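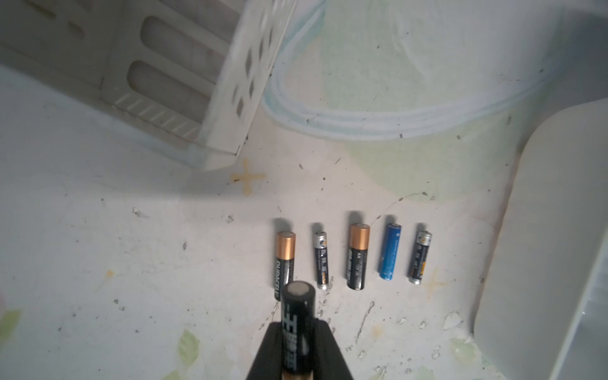
Chapter 4
Arriving in a Small Place

If you have ever stepped off a bus in a town whose name you could barely pronounce, with a bag on your shoulder and no clear notion of where the center was, then you already know something of what this chapter is about. In Chapter 3 we spent a good deal of time with the big city visitor, the one who has a long list of sights and perhaps two days to see them. Now we turn to a quieter kind of travel, and I will admit that it is the kind I like best. Small places receive visitors in their own way, and a student of tourism who has only studied airports and museum lines will be missing a large part of the field.

Our main case is Clollirstead, a harbor town with 2,157 residents at the last count and 64 guest beds in all, spread between one hotel, a hostel above the bakery, and a handful of family homes. On a fine weekend in July the town may welcome 300 visitors in a single day, most of whom leave again on the evening ferry. Keep those figures somewhere handy, because we will come back to them in section 4.3 when we talk about carrying capacity, and again in the exercises.

4.1 The first hour

Ask travelers what they remember of a town and they will often tell you about the first hour. They remember whether somebody pointed them toward the right street, whether there was a place to sit down, whether the soup was good. Oddur Arnardóttir ran the Clollirstead visitor desk for many years, and he kept a notebook of the questions people asked as they came through the door. Very few of them had anything to do with history or scenery. People wanted to know where the restroom was, when the last ferry left, and if the café took cards. Only after that, with a cup of something in their hands, did they begin to ask about the old church and the path out to the lighthouse.

I find this a very comforting piece of evidence. It tells us that a town with no famous sights at all can still be a good host, provided that it looks after the first hour. It also tells us where a small tourism budget might sensibly be spent. Clollirstead put its money into a covered bench at the ferry landing and a large, plain map with the walking times written on it, and the desk began to hear far fewer questions about directions and many more about things to see.

We shall use the term arrival experience for everything that happens between stepping off the boat, bus or train and settling on a first activity. Please note that it includes waiting. Waiting in the rain is an arrival experience too, as I can tell you from several damp mornings on that very landing.

4.2 Who is the host?

In a large city the host is usually a business. In a small place it may be nearly anyone – the driver who waits an extra minute, the woman at Þrastardóttir, the wool shop on the hill, who keeps a spare umbrella by the door for strangers. Mikkel Damgaard, who came for one summer and stayed to open a guesthouse, described it to me in a letter dated 30 March 2021: "My guests thank me for things my neighbors did."

That sentence raises a real difficulty, and you may want to talk it over in class before reading on. The neighbors are doing part of the work of tourism, but they do not receive any of the room rate. Some of them enjoy the company. Others would like their parking spot back. When we speak of a friendly town, we are speaking of a great many small favors given by people who were never asked if they wanted visitors, and a good tourism plan has to leave room for the days when they would prefer to be left alone.

Before you read section 4.3

Think of a small town you have visited, or the one you grew up in if that applies. Write a page on your first hour there, or on what a stranger's first hour would be like, beginning at the spot where most people arrive. Put in the dull parts as well. Then note down which of the people you met were paid to be helpful and which were simply passing by, and bring the page with you, as we will be using it for the mapping exercise.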